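3.2 What we bought, and what we'd skip

I should say up front that our budget was small and that I was the one filling out the forms. Arif Gazi and I had 3000 dollars a year for everything that wasn't the arm itself, and we figured (wrongly!) that the little stuff would fit in there with room to spare. Cables, mounts, spare fingers, a decent tripod, clamps, power strips... it adds up so fast. By May we had spent 62 percent of the year's money, and most of that went to parts that never showed up in our first plan. Figure 4 shows the setup as it stood when we wrote the second plan.

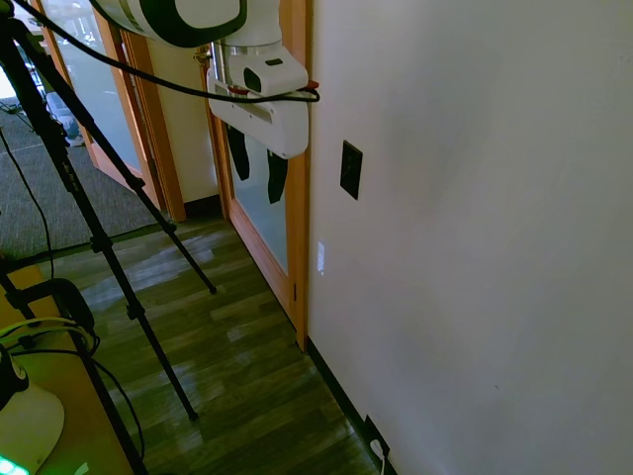

Figure 4. Arm, gripper and tripod in the Tiltwood room.

So for the second plan we did it backwards. Asanka Nanayakkara wrote down every item we had borrowed from another group, even for an afternoon, and we priced those first. The list ran to 13 lines, and I'd have guessed maybe five. Gripper fingers went near the top. Flemik sells them in pairs, shipping costs almost as much as the parts, and we now order a year's worth in one go. Cable was next, and I'd tell anyone to buy it longer than they think they need, plus ties and clips to keep it off the joints.

We also argued a fair bit over mounts. Emmett Ostrowski wanted a fixed post bolted down and I wanted to stay with tripods, which are cheap and can move with us if we lose the room. We priced both. The post came to about 60 dollars more per station once we added the floor work, and the building office would have had to sign off on the drilling, so tripods won for now. I still think Emmett has a point for any lab that knows it's staying put. The service contract was harder to call, and I get to that in Section 3.3.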